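Notebook, November: does the Wumex descaler do anything?
3 min read
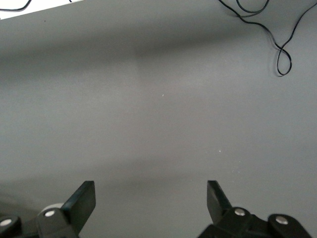

Entry by the water bench, Plirngate workshop

Started 9.40. The Wumex unit has been clamped round the inlet pipe since the spring and I still can't find anyone who can say what it's meant to have changed. The leaflet says it "reorganises" the hardness so that it won't stick. No mention of how you would measure that. Fine, we'll measure the scale.

Set-up is two old kettles, same model, both stripped with citric acid and dried overnight. A is filled from the tap after the Wumex, B from the yard tap, which branches off before it. Same main, so same water as far as I know. Hardness strips gave 300 for both, but the strips go up in big steps and I wouldn't lean on them.

Each kettle boiled and emptied 19 times. Meant to do 20, lost track of one on B and dropped one from A to match.

Dried both in the low oven, weighed on the good balance, took off the clean weights. Scale in A: 351 mg. Scale in B: a bit more, 368, no, see below.

B had a drip of water trapped under the lid hinge. Back in the oven for an hour, reweighed: 354 mg. So three milligrams between them. The balance wanders by two if someone opens the door. I'm calling that no difference until somebody shows me otherwise.

The Khumalo people will say the kettle is a bad test, as boiling is harsher than a hot water cylinder. Possibly. Their own sheet has a kettle on the front though, and it's a very clean kettle. They also quote 3,645 hours of running "without build-up", with no untreated pipe alongside. Hours of what flow? At what temperature? I wrote to ask in the summer and got the same sheet back.

Things I don't like about my own numbers:
- one pair of kettles, so one result
- element in A looks slightly newer
- I knew which was which when weighing

The last one is easy to fix. Next time somebody else puts the labels on and keeps the list.

Texture: scale in A did seem softer, came off with a thumbnail. B needed a scrape in one patch. I'm wary of this, as it is what the leaflet told me to expect. Bitiris have a scratch tester we could borrow — worth asking before the next run.

To do: swap the kettles over and repeat. Get a proper titration kit. Leave the Wumex on for now, it uses hardly any power, but don't renew the service plan.

4.15, oven off. Citric acid nearly out.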